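### 4.2 Attribution claims for the outdoor bronzes

The catalog literature on postwar public sculpture in the Forsyth district has long repeated that the outdoor bronzes were cast from full-size plasters made by the sculptors themselves. We found little to support this. Of the 1,291 inventory cards we read, only 19 mention a full-size plaster at all, and most of those were typed by the same office, using the same two sentences, well after the works had been set on their plinths. A claim copied 19 times is still one claim.

The Clutville reclining figure shows the problem. The standard account says the artist carved the plaster alone in a rented barn and sent it to the foundry in January. The foundry ledger does list a delivery that month, but it gives a weight and a fee and no title. Earlier writers matched the entry to the reclining figure by its weight. We tried the same match and found that two other works fit equally well, one of them a garden fountain. We do not say the traditional account is wrong. We say that it rests on a number that could belong to several objects, and that the confident tone of the later catalogs hides this.

Surface evidence has been asked to do more than it can. It is common to read that tool marks "prove the hand of the master" – a phrase that turns up in three of the four guidebooks we checked. Rasp marks on a bronze tell us that somebody used a rasp on the plaster, the wax, or the metal. They do not tell us who. Studio assistants used the same rasps, and foundry chasers were paid to copy the texture of a model across a seam. On the Clutville figure the marks change direction at the left hip, which has been read as a change of mood. It could as easily be a change of shift.

Debate over handling and grip has its own weak points. Several recent papers argue that the way a hand closes on a form leaves a readable trace in the modeled surface, and that the trace can be used to sort originals from workshop copies. The idea is attractive, and we wanted it to work. But the published tests use small sets of objects, often picked by the people who later did the sorting, and none reports how often two trained readers disagreed.
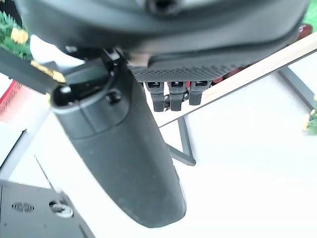
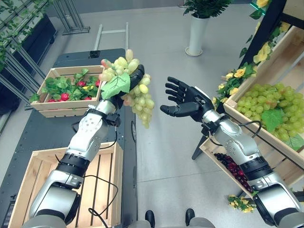
**Figure 3.** Close view of black finger joints below a knurled plate (first image); a black multi-fingered hand gripping a bunch of artificial grapes (second image).

Our own reading exercise was modest. Two readers looked separately at 80 surface photographs from the Forsyth and Stesevden collections and marked each as "artist," "assistant," or "cannot say." They agreed on fewer than half. More telling, when the same prints came back in a new order on the following Friday, each reader changed a fair share of their own answers. Neither had been told that the prints would be repeated. We take this as a warning about our own earlier work as well, in which one of us sorted a group of plaster fragments without a second reader.

The Sonero archive is sometimes offered as the way out. It holds about 500 studio negatives, many of them showing work in progress, and it deserves a proper index. Even so, the negatives were made for publicity. A sculptor standing beside a plaster with a mallet is evidence of a photographer's visit, and the sleeves seldom give a date. Four show the same maquette with the mallet in a different hand.

For the rest of this paper we therefore use "studio of" for every outdoor bronze without a signed work order, including the Clutville figure. Some readers will find this too cautious. The older labels are kept in Appendix B, with the source of each one where a source could be found.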